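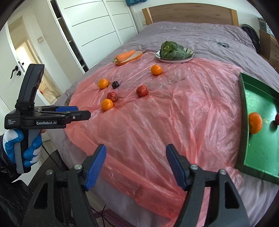
Fruit, veg and a pair of grippers: our pad comparison is under way

I've had a good few messages asking how the gripper comparison is coming along, so here's a quick update from Hindimau. We've started! The grippers are out, the fruit is out, and I now know far more than I ever wanted to about picking up a mandarin.

For anyone new, we're trying out two finger pad materials on hand-held grippers, one from Lollex and one from Warkar. The idea is to see which of them copes better with round, smooth, slightly squashy things before we settle on pads for the sorting arm at Mayrhofer. I was all for going straight to the arm, I'll admit, but swapping pads on it is a fiddly business and doing it by hand first is so much quicker.

So far we've logged 372 picks, and 181 of those were with the Lollex pads. Each pick is the same simple job: open the jaws, come in over the item, close, lift, move it across to the tray, let go. If it slips or rolls off we mark it as a miss and go again. We run two grippers side by side, one in each hand, partly to see how the operator gets on when both are moving and partly to find out how often they bump into each other (quite a lot in the first hour, much less after tea).

We went for a soft, creased sheet on purpose. A hard flat bench is too kind to a gripper – everything stays put and you can come in at the same angle every time. On something that gives, an apple sits down into the surface and you have to get the tips underneath it a bit, and that's where the pads start to show their differences.

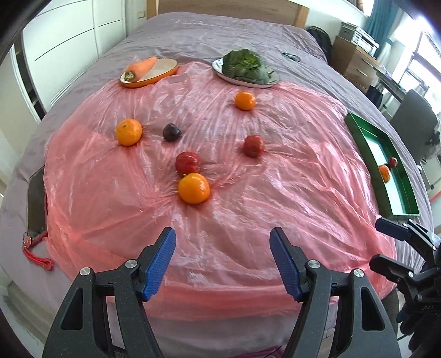

One reader, Warkar user for years by the sound of it, wrote in to say that we should be looking at the jaw angle before we blame the pads for anything. Come in too steep on a plum, the message went, and any rubber in the world will spit it out sideways. The same reader wanted us to try the carrot lengthwise as well as across, and to stop wiping the pads between picks because no sorting line ever gets that sort of care.

Fair points, all of them, and I've pinched the lot for the next round. The jaw angle one especially, as I'd been putting a run of misses down to the Warkar pads and I'm now not at all sure that's right. We'll do a batch at a shallow angle and a batch at a steep one and keep them apart in the notes.

As for early favourites, the Lollex pads feel nicer on apples and the Warkar ones let go more cleanly, which matters more than I expected when you're setting things down in a tray. Mandarins are easy with either. The greens are a pain with both of them, and I'd quite like to leave them out, but Mayrhofer does handle leafy stuff so in they stay.
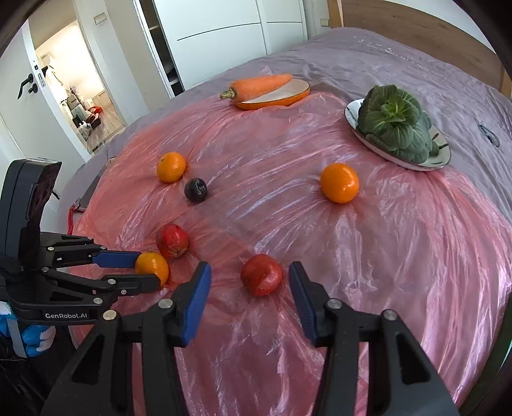 Two grippers at work during the fruit round, one of them holding a mandarin.

The next batch is planned for October, with the full table of hits and misses to follow once I've typed it all up. If there's a fruit or vegetable you'd like us to have a go at, send it in – the idea, I mean, please don't post me a melon.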